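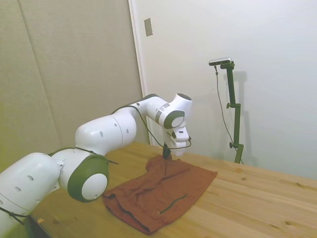 The money had been gone for two days when Noboru Yagi finally made up his mind to telephone the bank. It was 348 dollars, sent from his account at Romanstead Savings to his sister in Zerndale, for a water heater she needed badly, and as far as he could tell it had left one place and not yet come to the other. He had a light pine table he liked to do his worrying at, with a rust-brown cloth on it that lay in a crumpled heap, and he pushed the cloth a little farther off and set the phone down in front of him.

"Your transfer is pending," said the young woman at the bank, very kindly.

"Pending where?" said Noboru.

She had to think about that. He could hear her typing, and somebody laughing a long way behind her, and he found he didn't mind waiting, for he had worked a teller window himself for 33 years and knew what it was to have a person breathing at you while you looked something up.

Search this site Search Go

"It went through Tonurico," she said at last. "They pass it along to your sister's bank. That's Shojaei Mutual, is that right?"

"That's right. In my day we would have called over there and asked for whoever was on the desk."

"I could do that," she said, and then, more quietly – "I'm not sure I'm supposed to, but I could."
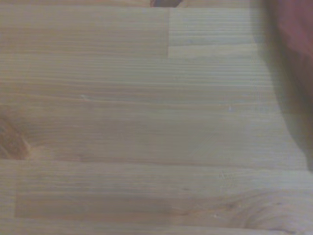
The pine, strip by strip, grain and all.

While she was gone he ran his thumb along the wood and thought of old Mrs. Pell, who used to come in every April to see her savings. She didn't want to take any out, bless her, she only wanted to look, and he would bring 800 dollars from the drawer and let her hold it a minute before it went back.

"Mr. Yagi? They have it. It was waiting on her middle initial."

"It's R," said Noboru. "For Rin, after our grandmother."

"I told them R. I guessed from the old form."

He thanked her more times than was necessary, and then he called his sister, who said the heater had gone up to 399 and could he possibly send the rest.

Last updated: April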